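# Folding Day, Shirt Pile Edition

Hi again! I finally got to the shirts this week, all 21 of them (my brother-in-law Dennis left a bag with me in April and I kept walking past it). I do mine on an old flowered cloth, the way my aunt in Jultville always did, and I like how the roses look under the plain colors.

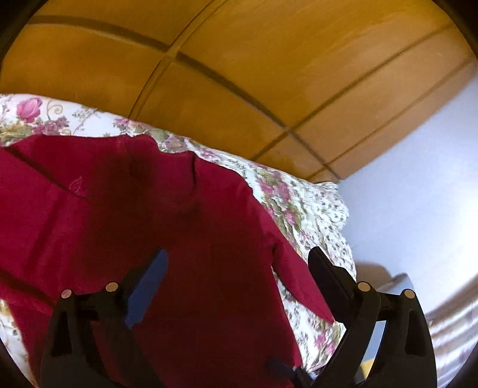 Which way should the sleeves go?

Straight back across the body, one over the other, with the cuffs pointing down toward the hem. Do that before you fold the sides in and the stack sits much flatter.

The dark red one with the little leaf outline on the chest is my favorite of the bunch! Long sleeves, and such a good color next to those pink flowers. I fold these in 3 from the bottom up, so the neckline ends up on top and I can find it in the drawer.

Sweaters are next, almost 7 of them if you count the one with the bad elbow (I'm still deciding). I'll add those here once they're done.

Dalal Harb, May 4, 2021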